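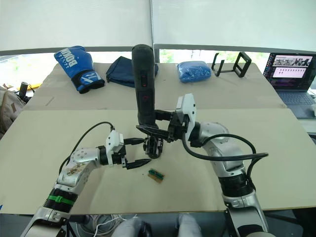

写真:Vandico

2019年11月2日

作業台の高さについて、しばらく続けて書きます。家の机、台所、工具を使う台、どれも同じ考え方で見直せるので、まとめておきます。

うちの作業台は長さ212センチ、奥行き60センチ。Vekstead に越してきたときに自分で組んで、今年で8年になる。長さと奥行きには不満がない。困っていたのはずっと高さだった。

組んだときは、前の家で使っていた食卓の高さをそのまま写した。座って使う高さの台で、立ったまま鋸を引いていたことになる。半日やると腰の下のほうが重くなる。

最初は姿勢が悪いせいだと思って、足の置き方を変えたり、休憩を増やしたりした。多少は楽になるが、翌朝の重さは同じだった。

測り方は単純で、作業で履く靴を履いてまっすぐ立ち、肘を直角に曲げて、床から肘の下までを測る。裸足で測ると靴底の分だけずれる。私は一度これをやって測り直した。

この「肘の高さ」を基準にして、細かい作業は基準より上、普通の手作業は少し下、体重をかける作業はもっと下、と分ける。本によって数字は違うが、この順番はどれも同じだった。

細かい作業というのは、はんだ付け、時計の電池交換、繕い物など。目を近づける必要があるので、台が低いと首から曲がる。肩が上がらない範囲で高くするほうがいい。

体重をかける作業は、鉋、やすり、パン生地をこねること。肘が伸びるくらいの低さがないと腕だけで押すことになって、すぐ疲れる。

つまり、一つの台で全部をまかなうのは無理がある。私はここを認めるのに何年もかかった。

今は台そのものは低めにして、細かい作業のときだけ上に箱形の小さい台を載せている。載せ台の高さは50ミリ単位で変えられるようにした。材は棚板の余り。

載せ台は四隅が浮かないことが大事で、少しでもがたつくと使わなくなる。底に薄いゴムを貼って、天板の上で滑らないようにしてある。ゴムは消耗品なので両面テープで留めている。

脚の下に板を挟んで全体を上げる方法も試した。数日で板が少しずつ動き、台が傾いた。やるなら脚と板をねじで留めたほうがいい。床が傷みやすい家では、板の裏にフェルトも要る。

Stockdale の貸し工房に通っていた時期に、手回しで昇降する台を使わせてもらった。便利だったが、重い万力を付けたまま上げ下げするのはかなりの力仕事で、結局みんな同じ高さのまま使っていた。

電動の昇降机も調べたが、叩く作業には向かないと説明書に書いてあるものが多かった。読み書きと軽い組み立てだけなら候補になると思う。

天板の上に捨て板を敷く人は、その厚みも高さに入れて考えてください。私は捨て板なしで測って脚を切り、あとから板を敷いて、せっかく下げた分をいくらか戻してしまった。

脚を切るときは一度に切らない。少し切って、何日か使って、また切る。切りすぎたら足すのは面倒です。切る前に、床の低いところと高いところも確かめておく。

うちの床は窓側に向かって下がっている。そのため脚の長さが全部違う。水平は台の上で見て、印を付けるのは脚の側。印を付けたあとで台を動かすと、やり直しになる。

台所も同じで、まな板を置いた高さで考える。うちはシンクの底が低く、洗い物のほうが腰にこたえていた。洗い桶の下にすのこを入れたら、前かがみが減った。

立ち作業が長い日は、片足を載せる低い台があると違う。端材を重ねて留めただけのもので足りる。左右を時々替える。

床に敷くマットは、厚すぎると足元が不安定になった。いま使っているのは Vandden の薄いほう。油をこぼすと跡が残るので、塗装のときは外している。

マットを敷くと、その分だけ自分が高くなる。台との差も変わる。測るときはマットの上に立つこと。

照明も高さと関係がある。台を上げると手元が灯りに近づいて、影の出方が変わる。私は載せ台を使うときだけ、腕付きの灯りを利き手と反対側に回している。

椅子で作業する人は、先に椅子を決めてから台を決めたほうが早い。足の裏が床に着いて、太ももが天板の裏に当たらないこと。引き出し付きの机はここで引っかかりやすい。

家族で共用する台は、背の高い人に合わせて、低い人が足台に乗るやり方がよくすすめられている。ただ、足台に乗って刃物を使うのは私は好きではない。刃物を使う人に合わせて決めるほうが安心です。

質問をもらったので追記。天板の厚みは高さの感覚にあまり影響しない。影響するのは、座ったときの膝の余裕と、クランプが届くかどうか。厚い天板にするなら、手持ちのクランプの口を先に測ってください。

もう一つ。塗り直しで天板を外すなら、高さを直すのも同じ日にやると手間が減る。うちは1月に外す予定で、そのとき窓側の脚をもう少しだけ詰めます。

寸法を書いた紙は台の裏に貼ってある。次に組む台もこの数字から始めるつもりです。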